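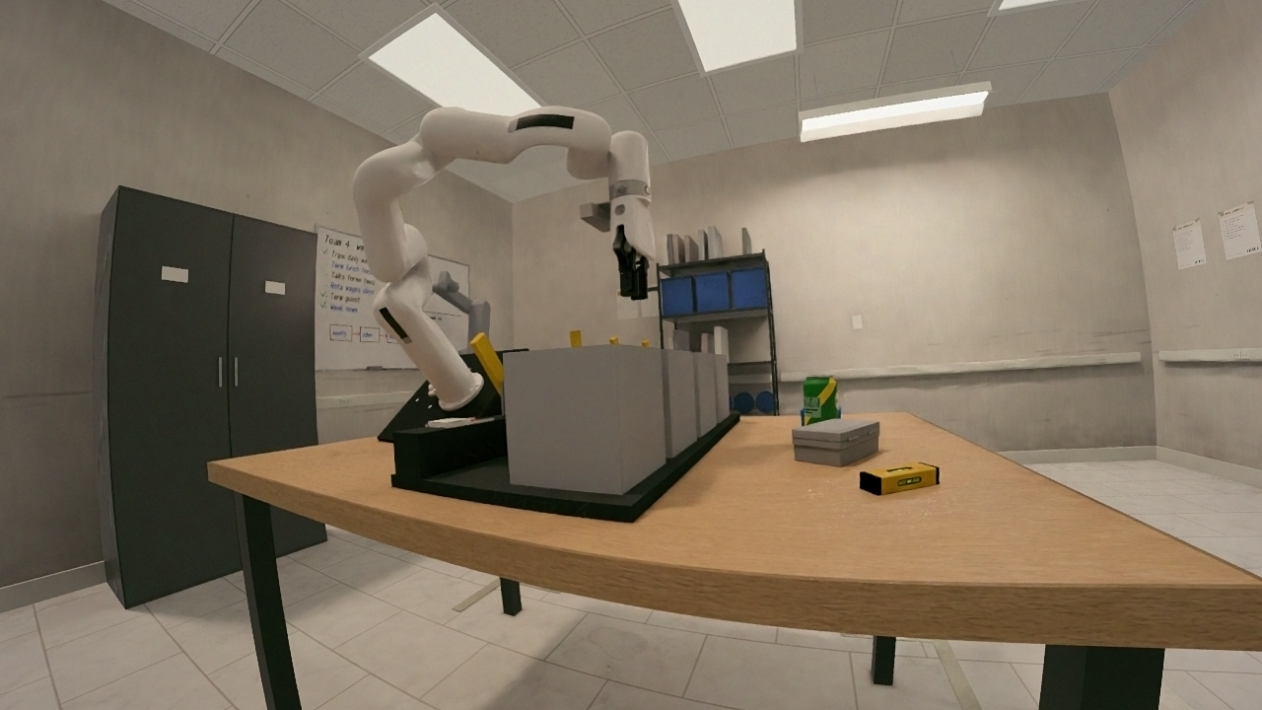 Rallanitz Strap and Case Notes

A small set of written notes on wristwatch straps, buckles and case sizes, kept as plain text tables. It was started by Dardo Montecinos and is now looked after by him and Constanza Orellana.

What is in it

The set holds 1000 entries. Each entry is one strap tried on one watch by one wearer. There are three files:

straps.csv — material, width at the lugs, width at the buckle, thickness, length of both halves
cases.csv — case diameter, lug-to-lug distance, lug width, thickness with crystal
wear.csv — the strap and case used, wrist size, hole used, hours worn, and a comment

All lengths are in millimeters. Wrist size is in millimeters too, measured just above the bone with a paper tape. Older entries were written in inches and have been converted. The original value is kept in a column called raw_wrist.

Where the entries come from

Most were written by members of the Relton swap list, who pass straps around by mail and fill in a form before sending them on. The rest are Constanza's own notes from the Alemneh repair counter, where she fits straps for customers who agreed to have their sizes written down. No names or addresses were kept.

Material names

We use leather, rubber, nylon, steel, titanium and other. "Leather" covers everything from shell cordovan to suede, so check the comment if it matters to you. Coated fabric straps went under "rubber" until December and under "other" after that. We have not gone back to fix the early ones.

Known problems

Dress watches are thin on the ground. The swap list likes divers and field watches, and it shows.

In cases.csv, 38 rows have no lug-to-lug figure. They are left blank. Please don't read a blank as zero.

Hours worn stops at 60. The first form would not take a higher number, and people who wore a strap longer simply entered the maximum.

Comments are left as written, spelling included. A few are in Spanish.

Using the files

Any spreadsheet program will open them. The separator is a comma and the text is UTF-8. Join wear.csv to the other two on strap_id and case_id. A strap that was trimmed or had a hole punched gets a new strap_id, with the old one listed under parent_id.

The Stirkari size chart is made from these files but is kept separately — report chart mistakes there.

Corrections

Send the entry number, the column and the value you think is right. Dardo handles straps.csv and Constanza does the other two. New entries need every column filled in except the comment.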